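Workshop tips: working a bench next to a pick-and-place arm

These notes come from the parts and packing room at Wurkmont, where one arm now fills compartment boxes at a desk that used to be worked by hand. They are meant for small shops and stockrooms doing the same kind of job: bagged items, cards and small parts sorted into slots. Larger cells with fencing and light curtains have their own rules and are outside the scope of this page.

Laying out the desk

Fix the organizer before anything else. An arm that was taught a slot position will go to that position whether the box is there or not. Two strips of non-slip mat are enough for a light wooden box. For a heavier one, screw a low stop to the desk along the back edge and push the box against it at the start of each run.

If two desks are butted together, keep the box entirely on one of them. The seam moves when someone leans on the other desk, and a few millimeters will put a bag on top of a divider.

Keep the operator's laptop on the far side of the desk from the arm, lid toward the arm, so the person running the job faces the work over the top of the screen. Charging leads should leave from the side away from the box. Cables hanging below the gripper need enough slack for full reach but should not be able to loop over the desk edge. Check this by jogging the arm slowly to each corner of the box once per shift.

Clear the floor. Dropped cards and empty bags collect under the front edge, and they are a slip hazard as well as a count error. We sweep at 10:30 and again before handover.

Bags and film

Clear crinkled film is the hardest thing we ask the gripper to hold. Settings that work for cartons crush it or let it slide. Three adjustments helped:

Pick from the body of the bag, never from the seal. The seal folds and the bag swings.

Lower the closing force until the bag slips, then go up two steps. Write the value on the job sheet, since it will differ with every film supplier.

Press excess air out before loading the tray. A puffed bag rides up on the slot walls and ends up half in the next compartment.

Film also reflects overhead light. If the arm uses a camera to find the bag, turn off the lamp directly above the tray or fit a diffuser. Matte tray liner (we use the gray one from Nustia) gives a better edge than bare wood.

Cards

Stand cards upright in the slot with the lettering facing the operator. A card laid flat cannot be read from the chair and takes longer to remove. Where a slot holds both a card and a bag, put the card in first, against the back wall. Loading them in the other order bends the card about one time in five, which is too often to leave alone.

What changes for the person at the desk

Filling by hand, one person did roughly 200 slots in a morning. The arm does 269 in the same time when the tray is loaded properly, so the gain is real but smaller than the supplier's sheet suggested. The larger change is in what the person does. Hand filling was steady, repetitive and easy to learn. The present job is loading trays, watching, clearing misplaced bags and entering faults in the log. There are long stretches with nothing to do, followed by a minute in which several things need doing in order.

Points to settle before the changeover:

Seating. A watcher sits more than a packer does. Provide a chair with back support and swap the position every 73 minutes or at the end of the tray, whichever comes first. The odd number is the length of a full tray cycle on the Jafri job and can be changed to suit.

Hands. The rule is hands off the desk while the arm is moving. Most people settle into clasping them in their lap, and new staff should be told this on the first day – reaching in to straighten a bag is the commonest habit carried over from hand filling.

Authority to stop. Anyone at the desk may stop the arm without asking. Stops are logged by cause only, with no name. When we logged names in October, reported stops fell and misfilled boxes went up.

Skills. Keep one hand-filled run a week. People lose speed quickly, and the manual method is the fallback when the arm is down.

Pay grade. Decide this early. Watching was first written up as a lower grade than packing, and that was reversed once it was clear that fault clearing took more training than filling.

Fault log

Keep it short or it will not be filled in. Ours is the Fomix one-line form: time, slot, what was in the gripper, what was done. Read it weekly. If the same slot appears twice, check the box position first, then the divider, then the taught point. In our log the box had moved in most cases.

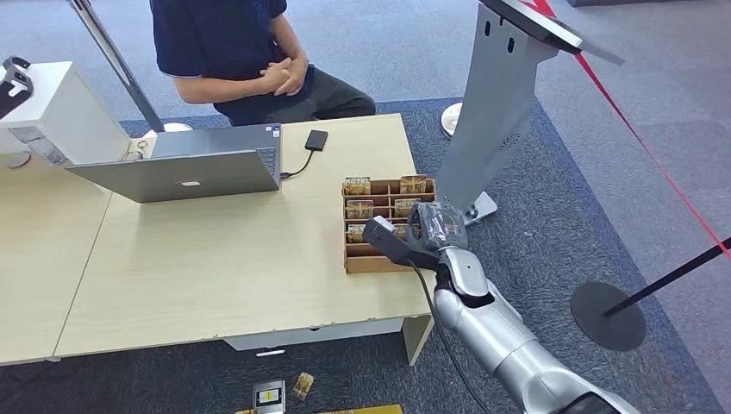
Bagged item at the right-hand compartments, cards standing in their slots, operator seated with hands clear.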